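Lab wiki > Arms > Teleop > Recording demos: burger stacking

Quick guide for recording burger demos by remote control. Wrote this between sessions so excuse the shorthand. If you have never driven the arm at all, do the Nismont basics page first. Then come back.

Last edit 6/10/23, J. Bangash

What you're making

One demo = one burger, first piece to last, no help from your hand. You drive the leader arm, follower copies you, Ghumman logs joints and video. The policy trains on whatever you did. Including the dumb stuff. So if you wiggle for ten seconds over the lettuce, you are teaching wiggling.

Target set for this task is 241 good ones. Good means watched back and kept, not just recorded.

Before you start

- Power on follower, then leader. Other way round and the follower jumps to wherever leader is sitting. Not fun.
- Tray in the middle of the table, long side running away from you.
- Clear rails along both long sides of the tray, holders sticking straight out from the rails.
- Food pieces on edge in the holders. On edge matters, the gripper can't get under a flat slice.
- Both cameras streaming in Ghumman. Check the clock offset. If it's red, restart the wrist stream and wait.
- Wipe the gripper fingers. Crumbs of old tape, finger grease, all of it makes pieces stick on release.
- Sleeves up. You will knock a tomato over with a cuff at some point.

Layout

Cheese, tomato and bottom bun on the left, far to near. Top buns, patties, lettuce on the right, same direction. Keep to this. We tried shuffling the sides back when the task was new and the first policy went for the wrong rail constantly. Shuffling comes later, once the plain version works. Separate page for that.

Pairs sit close together in the holder. You always take the piece that's easiest to close on without dragging its neighbor. Pick a rule per session and stick to it (outer first is what most people do).

Building

1. Home the arm. Hit record. Count one breath, then move. The trimming script wants a still bit at the start.

2. Bottom bun. Come in from above, fingers open wide, straight down over the piece. Close. Lift straight up till it's clear of the holder and only then go sideways. If you pull sideways early the holder comes with you and the whole rail shifts, and now every position on that side is off.

3. Lay it down in the near half of the tray. Turn the wrist over the tray, not over the holders. Lower until it's nearly down, open slow. Don't drop from height, round pieces skate.

4. Lettuce. Same again, but grip near the middle of the leaf. The edge is floppy and folds. Let it land flat over the bun. A bit of bun showing at one side is fine, don't go back and fuss with it. Corrections are ok when something is really wrong, but pointless nudging gets learned like everything else.

5. Cheese. Thin, so watch your closing force. Close till it's held and stop there, don't keep squeezing the trigger. Lift straight, pause a hair above the tomatoes, then swing across. The tomatoes are the next holder toward you, and a low swing takes them out.

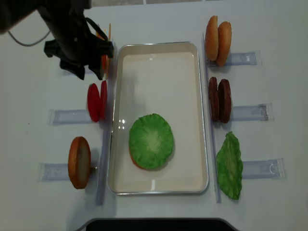 Why not pause longer before the swing, though? Junaid Bangash had me doing a full two seconds there in July and the policy I got just hung in the air holding the cheese like it forgot what it was doing. Cut the pauses to almost nothing, re-recorded, much better.

Yes, fair, that was my advice and it was bad. Pause = just enough for you to check the path. Half a second tops. If you need longer to think, practice the move with recording off untill you don't.

6. Patty. Heaviest looking piece but easy, good friction. Main trouble is the two of them leaning on each other. Come down with one finger in the gap if there is a gap. If there isn't, abort, reseat by hand, start over. Don't pry them apart with the gripper on a take you want to keep.

Switch your eyes to the wrist view for anything on the right side. The fixed view flattens it and you'll think you're over the patty when you're still short. Wrist view shows where both fingertips are against the holder strip. Line up first, then drop.

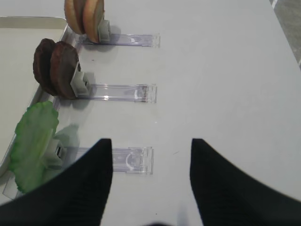
7. Tomato. One slice. Glossy and round so it likes to spin in the grip. Close on the widest part. If it rotates a bit on the way over, carry on. If it rotates so far it will land on its edge, put it down at the side of the tray, call the take bad, done.

8. Top bun. Dome side has to end up facing up, so decide your wrist direction before you close, not after. Wrong direction and you run out of joint range halfway over the tray and have to unwind. Looks awful in the data.

9. Open, lift, go home, hold still, stop recording. Don't stop the recording on the release. We lost a pile of takes that way because the policy never learned to leave.

Order is always bun, lettuce, cheese, patty, tomato, top bun. Yes I know nobody's burger goes like that at home. Don't care, just be consistent.

Partial starts

We also need takes that begin halfway. If a policy only ever sees an empty tray at the start, it falls apart as soon as you interrupt it. So for every batch do a few where bun and lettuce are placed by hand and the arm picks up from the cheese.

How to: arm parked well out of the way, set the bun and lettuce in the near half of the tray, slightly off center. Off center on purpose, and a little different every time. Leave the rest of the holders loaded. Check all the pieces are standing. Then record from step 5. Tag it "partial" in Ghumman or it gets mixed in with the full ones and the length stats go weird.

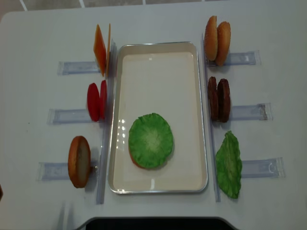 Moving the arm by hand instead

You can skip the leader arm and push the follower round directly. Gravity comp on, grab it behind the wrist, walk it through the task. Good for: learning the motion, finding joint limits, getting a handful of takes for a new layout. Bad for: anything with a fixed camera, as your arm and half your shoulder end up in every image. A policy trained on that looks for a sleeve.

If you do it anyway:
- Record the joint path only, cameras off.
- Then replay it with nobody touching, cameras on. Keep the replay, bin the original.
- Replay at half speed the first time. Hand on the stop.
- Pieces have to go back in exactly the same spot before replay. Mark the table with a pencil dot if you have to.

Replay works most of the time for the bun and patty. Lettuce hardly ever. Use teleop for lettuce.

Reset between takes

Longest part of the job tbh. Unstack, stand everything back up, push the holders square to the rails. Check the tray hasn't crept. Go round the table the same way each time and you forget less. 3 of us have now started a take with a bun missing, and you don't notice until you're hovering over nothing.

Keep or bin

Keep:
- smooth, all pieces on the stack, even if the stack is a bit crooked
- one missed grasp and a clean retry. These are useful, don't throw them out
- small slips you recovered from without stopping

Bin:
- a hand in view at any point
- holder or rail moved
- long dithering
- anything where the two streams drifted
- piece off the table, obviously

Name folders with your initials and the take number. Not "final", not "good_one2". There are 638 folders on the Zutira drive already and the ones with cute names are the ones we can't match to a log.

Common problems

Gripper closes but piece stays put: you're too high. Fingertips should come down well past the center of the piece.

Piece sticks to one finger on release: open slower, and wipe the fingers again.

Follower lags behind leader: something else is using the network. Usually a Zutira upload. Pause it while you record.

Follower shakes when holding still: your hand is shaking. Rest your elbow on the bench. Or take a break, roughly an hour is as long as anybody drives well.

Trim script rejects the take: no still bit at the start or end. See steps 1 and 9.

Everything looks right and the policy still misses to one side: somebody bumped the fixed camera. Compare with an old take, put it back, and then check the date of teh last good session before you train on any of it.

Uploading

Zutira, folder "burger", raw takes only. Ghumman does the conversion overnight. Add a line in the Grirkley sheet with how many you kept and how many you binned, both numbers please. If you changed anything on the table, write down what.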